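Forums > Mobile Phones > Keyboard and Slider Phones

Tags: qwerty, battery, second hand, Lahtinen

Print this page | E-mail to a friend

Lahtinen slider, keyboard backlight dies after update

havorton_pete
Good evening all. Since the October firmware my Lahtinen slider has a strange behaviour. When I open the keyboard in the dark, the keys light up for maybe one second and then they are black again. Before the update the light stayed on as long as I was typing. I have already done a restart and removed the battery for the night. Has somebody the same problem, and is it possible to go back to the old firmware?

mirelle77
Same on mine, bought from Zenham two years ago. Go to Settings, Display, Power saving and switch off "Smart light". The update turned it on without asking. After this my keys stay lit for 7 seconds, and I can live with that.

havorton_pete
Thank you mirelle77, I did not find this menu because in my language it has a different name. Now I found it. It is better, but the bottom row is still darker than the others. Space bar and the comma I must guess.

Wilson Cárdenas
The bottom row is not software. On this model the ribbon cable between the two halves gets tired from the opening and closing, and the first thing to go is the light of the lower keys. I have changed the cable in 4 of these phones and it was always the same story. You need a small screwdriver, a plastic card and patience. The cable from Mindoron fits well, the colour of the connector is a little different but it doesn't matter.
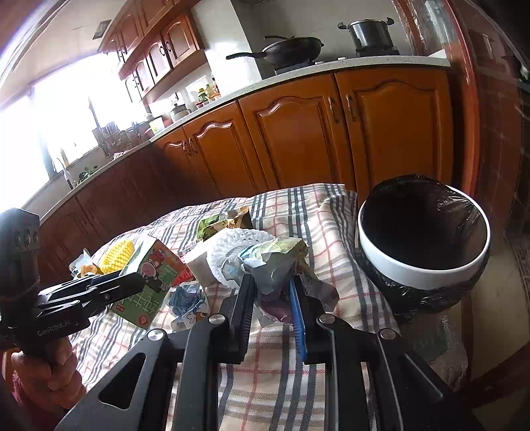
The plaid tablecloth

If you do it, put every screw on a piece of tape and write beside it where it came from. The two near the hinge are shorter than the rest. If you put a long one there you will press into the back of the screen, and then you have a bigger problem than a dark space bar.

tomtegubbe
Sorry but I do not agree with Wilson. My bottom row was dim from the first day, straight out of the box, so how can the cable be tired? I think the light guide under the keys is just badly made and the makers know it. I would not open a working phone for this. My neighbour opened his and now the slide does not click any more, it only hangs there.

Wilson Cárdenas
It can be both. A little dim from new is normal, I agree with you. But Pete writes that it was good before, or did I understand wrong? Pete, when you move the slide very slowly, does the light flicker at around the half way? If yes, it is the cable.

About the click, your neighbour has probably forgotten to hook the spring again. It is on the left side and easy to miss.

havorton_pete
You understood right, it was good in the summer. I tried now slowly and yes, it flickers, but only when closing. When opening there is nothing.

mirelle77
Mine doesn't flicker in either direction. I will leave it closed and be happy, lol. Does the new cable change anything for the key feel? Mine are already quite soft on the right side.

Wilson Cárdenas
No, the key feel comes from the rubber sheet. Different part, and I would not touch it if the letters still come.

Pete, flicker on closing is enough for me, I would order the cable. Back up your contacts first. The phone forgets the clock without the battery but the messages stay.

tomtegubbe
I still say wait for the next firmware. It costs nothing.

havorton_pete
I have ordered it. The shop says 2 weeks to Havorton, so in the meantime maybe there is also the firmware and we will see who was right. I will write here again when it arrives.

This site uses cookies to remember your log-in and your favourite forums. By continuing to browse you agree to our use of cookies.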